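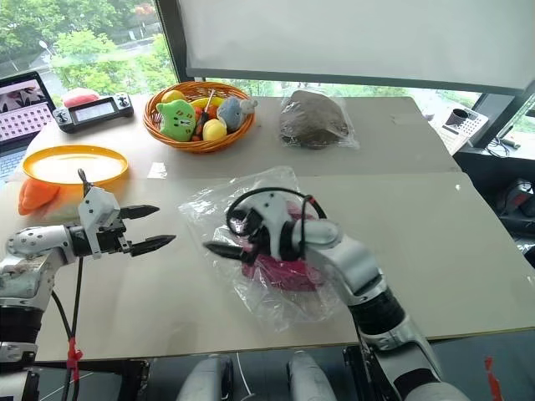 Sobia Bajwa thought we should drop the bag task from the demo and stick with the plush toys, and she said so before I'd even opened my notes (fair enough, we've argued about it since February).

Home News Minutes Join Contact

So, Stomgate robotics club, evening meeting, me on notes again!

Bags. Most of us want to keep them. Clear plastic is hard for the model and that's the fun of it - Sobia agreed to one more round of practice runs if someone else does the labeling. I said I would. We have 200 runs saved so far and she'd like 3 people taking turns on the controls.

Clamo. The new version of our gripper script is in the shared folder. Please don't edit it there, make your own copy first.

Money. We've got $1648 left for the year, and spare fingertips will eat about $19 of that. Approved, no arguments.

Trip to the Dremirero contest. Still no answer on the van. I'll call again.

We ran over and skipped the T-shirt talk. Next meeting same room, 6:30, bring your laptop charger.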